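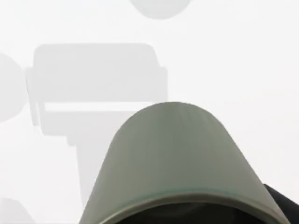
randi_h
Anyone else's sourdough gone flat since November? Kitchen's freezing in the mornings, starter takes 10 hours to do anything

mullbridge_baker
Airing cupboard. 6 hours and mine doubles

Torunn W
Disagree, too warm in there, goes sour and runny. Just use more starter - I do 200g

mullbridge_baker
200 is loads! you'll taste nothing but vinegar

randi_h
tried the cupboard last nihgt, bit better. Still dense in the middle tho

Torunn W
Wholemeal or white?

randi_h
half and half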